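Switching over to Velstead Mobile: your questions answered

Last updated Jan 3, 2022

Hello! If you've landed on this page you're probably one of the old Nanel customers who got a letter before Christmas saying your phone company had been bought. I was with Nanel myself for years, and I now look after the help pages here at Velstead, so I've been on both ends of this. I've tried to answer the things people keep writing in about. If yours isn't covered, the form at the bottom of the contact page comes straight to my team.

So what's happened, in plain words?

Velstead has bought Nanel's mobile business, meaning the customers, the shops and the masts. Nanel's home broadband isn't part of the deal and carries on under its own name. If you have both, you'll get two separate bills from March (sorry, I know, I liked having just the one too).

Do I keep my number?

Yes. You don't need to ask for a code or fill anything in. Your number moves across with your account and people ring you just as they did before.

Will my price go up?

Not while you're inside your current contract. Whatever you agreed with Nanel stands until the end date on your paperwork. After that you'd move on to one of our rolling plans, and the cheapest of those is £8 a month. We'll write to you before your contract runs out so you've got time to shop around.

I'm on pay as you go. What about my credit?

It comes with you, every penny. The bonus minutes some of you collected with the old Nanel top-up card are a bit different: they'll still work, but you can't earn new ones after the switch. Use them up, I would!

Do I need a new SIM?

Most people don't. If your SIM is one of the older ones we'll post you a new one free, and there's a slip in the envelope telling you how to swap it. Keep the old one in until the new one shows a signal, then switch the phone off and on again. If it sulks, try it once more before you ring us. Mine took two goes.
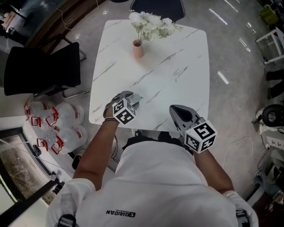
Leaning in over the table, both hands busy.

Which shops are staying open?

We're keeping 138 of the Nanel shops and changing the signs over bit by bit, so don't worry if yours still has the old name on the door. In Flarkville, where both companies had a branch on the same street, the two are joining up in the bigger Velstead one. Staff in any of our shops can already look up a Nanel account, so bring some ID and your phone.

Will my signal get better or worse?

Better in most places, I hope, as your phone will be able to use both sets of masts once the work is done. Fairclough and the villages round it are first on the list. There may be short gaps overnight while the engineers join things up, and we'll text you beforehand if your area is due one. The coverage map on our site has been redone to show both networks together, so put your postcode in and have a look.

Can I leave if I don't fancy it?

If you're out of contract, yes, whenever you like. If you're still in one, the usual leaving charge applies, as your terms haven't changed. The one exception is if we can't give you the coverage you had before. In that case tell us, and we'll look into it and let you go without a charge if we can't put it right within 17 days.

I got a text asking for my bank details. Was that you?

No! Please don't reply to it. Your direct debit moves over by itself and we'll never text or ring to ask for card numbers or passwords. Our real texts come from 3351 and nowhere else. Forward anything odd to that number and then delete it.

What happens to my old bills and voicemail?

Bills will be in your new online account, under "Past statements". Voicemail is the awkward one. Saved messages won't move, so if there's one you want to keep, play it out loud and record it on something else before your switch date. Your greeting will need doing again as well.

When is my switch date?

It's on the second page of your letter, near the top. If you've lost the letter, log in to your Nanel account and it's on the first screen.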